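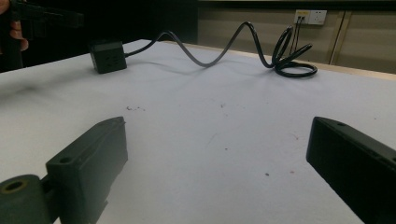

**Two-hand relative pose drifts when the other gripper is half out of view**

**cao_moson** – October 2020

Hello all. I work on the replay and labelling tools for our two-hand recordings, and I have a problem with the relative pose between left and right gripper. Each hand is tracked by its own visual-inertial SLAM, and both are placed in one map made beforehand. For a single hand the result is fine. When I compare the two trajectories, the distance between the tips is wrong by 13 mm at the end of a recording, and at the start it is nearly correct.

Our table is covered in white and gives the tracker very little. The strong features are at the far side: the black cube, the long cable, the outlet on the wall. My settings:

```
max_features: 800
min_parallax_px: 14
mask_fingers: true
mask_other_hand: false
```

I suspect the last line. Is it right to mask the other hand, or do I lose too much of the picture?

---

**tam_nong**

Mask it. The other gripper is a moving object with many corners, and on a white table it will win against everything else. Your outlier rejection assumes that most of the points are static, and I don't think this is true when the hand is close.

Also, I would not trust the cable. It looks like a gift because it is so dark on the wall, but if anybody pulls on it between mapping and recording, your map has a curve that is not there any more.

Tâm Nông

---

**korkus**

I disagree about the cable. We kept ours and it was better with it than without. A loop of cable gives a few bad points, and the robust cost takes care of them. If you throw away the cable and the other hand, what remains? A wall outlet and the seam in the panel.

My guess is time offset. Have you checked the two clocks?

---

**cao_moson**

The clocks are aligned at the start with a code shown to both cameras. I did not check them again at the end.

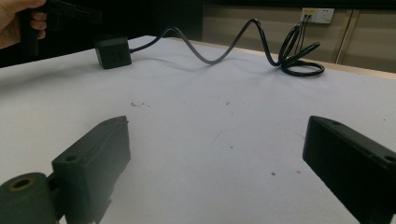
About the specks on the table top, because I forgot to write it: the detector likes them very much. They are small but the contrast is good, and they are nearer than anything on the back side, so for translation they should help. The trouble is only that they are few and that a crumb can move when a sleeve goes over it.

---

**korkus**

Keep the specks, but don't put them in the saved map. Use them frame to frame only.

And check the clocks at the end too. In September we had a constant drift on the Mendthorpe recordings, and it looked exactly like a bad map. I spent days with the feature settings for nothing.

---

**tam_nong**

Korkus, a clock drift gives an error that grows with speed. If the hands stand still at the end and the distance is still wrong, then it can't be the clock. Cao, do they stand still?

---

**cao_moson**

Yes, for the last 100 frames both are held still. The error stays the same there.

---

**korkus**

Then I take back the clock, at least as the main reason. I don't take back the cable.

---

**cao_moson**

I ran it again with `mask_other_hand: true` and the mask grown a little at the borders, because the fingers of the operator were outside of it before. The error at the end is now around 4 mm. With the cable masked as well, the tracker lost itself once and had to relocalise, so for this table I leave the cable in.

---

**tam_nong**

Fair for this table. I would still rebuild the map each time somebody has touched the cable. And please print a sheet of tags and fix it on the wooden edge, then you can stop arguing with both of us.

---

**cao_moson**

The tags must stay out of the training images, so I would need to paint them over afterwards. I will try with two small ones near the wall and write the numbers here.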